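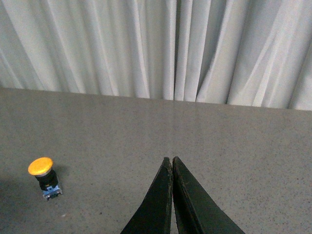

Pale curtain behind the grey speckled tabletop.

April, 7.40 am

Bathroom mock-up, Helter job. Second go at the limewash finish on the curved wall behind the tub. The client wants "old Roman bath, but clean", and Helter have sold them on a polished plaster look without the polished plaster price. I have my doubts. So far we have a wall that looks like a wall someone meant to paint again.

Coats one and two went on with the wide brush, crossed strokes, Fleralon primer underneath. The primer sheet says 3 hours to recoat. Gave it overnight and it still dragged near the floor. Either the sheet is optimistic or the bay is colder down low than the thermometer by the door lets on. Moving the thermometer.

Colour: the sample card and the tin don't agree. The card is warmer. Helter say it will "settle". Maybe. I've put a dab on card and shut it in the drawer so there's something to compare it with.

Tile edging from Sostosholm is in. The drawing has the niche at 237 mm clear and I get less than that once the trim is on both sides. Either the trim gets thinner or the niche gets wider, and I know which one we'll be asked to do for free. Not cutting anything until the drawing is reissued.

Price for the full surround came back at $2,729, sealer not included. Seems a lot for a stripe of mosaic that will mostly sit behind shampoo bottles. Vũ quoted lower last time, but their grout lines wandered and we spent the savings fixing them. Asked them for a fresh number anyway.

Sealer test: three patches, matte, satin, and the one Helter like. Water beads on the satin. Theirs went darker and has stayed darker. I'd want to see that after a month of steam before I put it near a shower. The brochure claims 94 per cent of the original colour is kept, with no word on who measured it or how.

To do:
- recheck the low section with the back of the hand before coat three
- new brush, this one is shedding
- ask Helter for the niche drawing again, in writing
- leave the sealer patches alone - no wiping them down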